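Play table and block check, October
Filled in by Renata Czerwiński, copy to Konrad Grabowska

I do this one with a coffee in hand once the room is quiet, so forgive the chatty comments. Anything marked FIX needs doing before the toddler group comes back in.

1. Board, edges and corners
OK. I ran my palm along all four sides and no splinters. The edges are still nice and straight, and the glued strips haven't started to part anywhere I could feel. It's such a pretty pale piece of wood, with that swirly grain on the lower half - please nobody put stickers on it!

2. Board, surface
OK. Wiped with Hakell and a soft cloth. Don't soak it, Konrad, I know you like to be thorough.

3. Screws in the blue table
WATCH. There are dark screw heads in the table just past the wood, near the two lower corners. I pressed each with my thumb and they felt fine, but little fingers go straight for them. Could you run a screwdriver over them next time you're in?

4. Shapes, general condition
OK. I had the green star, the green cylinder, the yellow heart and the yellow five-sided one on the board. The textured tops hold on to crumbs and paint more than you'd think, so use the old toothbrush (drawer 87, the one that sticks).

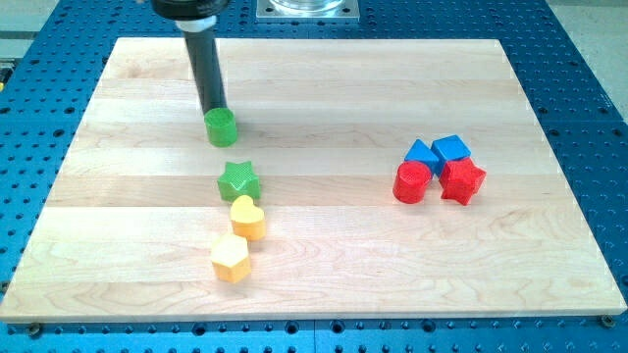
5. Points and corners
OK, mostly. The star is the one I fuss over. I pushed each tip into the side of my hand and none of them scratched. The point of the heart is fine too.

6. Choke test
FIX. The Preltirine tube has gone missing again, so I couldn't drop anything through it. Shapes stay up on the shelf until it's found. I've looked in the Llorente bin and under the sink.

7. Storage tub
OK. Lid closes, no cracks. The label has peeled off, it should say 717. I'll print a new one when the printer behaves.

8. Floor under the table
FIX. The Brurnilel mat is curling at the corner by the door and I caught my shoe on it - new tape, please!

Next check is the same list, and I'll start with the tube.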